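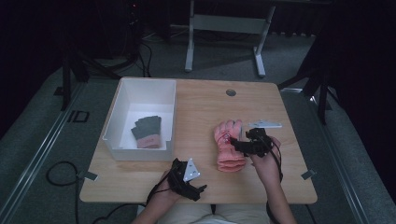
Fagerlund "Ernach" LP: remaster vs. original pressing

Country & Americana > Recordings and Mastering

steelguitar_lesia
Picked up the Fagerlund remaster of Ernach and compared it with my original CD. Both ripped to WAV, level matched by ear first and then with a meter. The remaster is louder by up to 5 dB on the full-band tracks. The pedal steel on "Biravel Road" used to sit left of center with a clear attack. Now it is smeared into the acoustic guitar. Does anyone know if they went back to the session tapes or worked from the stereo master?

tucker_tape
Stereo master. The liner credits list one source, a half-inch two-track at 30 ips. Mastering by Sevim Tuncer. There is no mix engineer credited on the reissue, so nothing was remixed. Any change in the steel is EQ and limiting.

lowboy_dan
The steel sounds fine here. What are you playing it on?

steelguitar_lesia
Zandier two-way monitors, small room, treated at the first reflection points. Same result on headphones. Listen at the start of the second verse, where the steel comes in under the vocal. On the original you hear the pick. On the remaster you get the swell and not much before it.

lowboy_dan
OK, I hear that. I would still take the new one. The original has almost nothing below the kick drum and the upright bass disappears whenever Catríona Coughlan sings low. On the remaster I can follow the bass line through the whole record.

tucker_tape
You can have the bass without the limiting. Those are two separate decisions.

hanrahan_c
I have the 24-bit download as well as the CD. They are the same master. I lined them up, inverted one, and the residue is noise at the level you would expect from dither. So don't pay extra for the download if you are hoping for a less limited version.

The vinyl may be different. The run-out on my copy has different initials from the ones in the CD booklet. Side two has a bit of sibilance on the last song, but the steel is closer to what Lesia describes on the old CD.

quietcar
Vinyl is always going to measure as more dynamic even when it's cut from the same limited file. The meter reading doesn't prove anything.

hanrahan_c
I didn't quote a meter reading. I said the steel is closer, by ear.

quietcar
Fair enough. It comes up in every one of these threads and I answered the wrong post.

tucker_tape
For reference, the original CD came out in October, a few months after the tape was finished, and it was a flat transfer with fades added. The long fade on track four is shorter on the reissue. I get 19 seconds on the old one. Haven't timed the new one properly, but the last fiddle phrase is gone.

lowboy_dan
That one bothers me more than the loudness. The fiddle phrase is the best part of the song.

steelguitar_lesia
Agreed on the fiddle. I wrote to the label about the source for the LP and got a reply dated 2020-12-18 from Aoife Ní Chonaill. She says the lacquers were cut from a separate file with no limiting, and the CD and download share the other one. She did not address the fade.

quietcar
Then I was wrong about this LP. Is the fade short on the vinyl too?

hanrahan_c
No, the fiddle is there. I'll do a needle drop of track four tonight and post the timing.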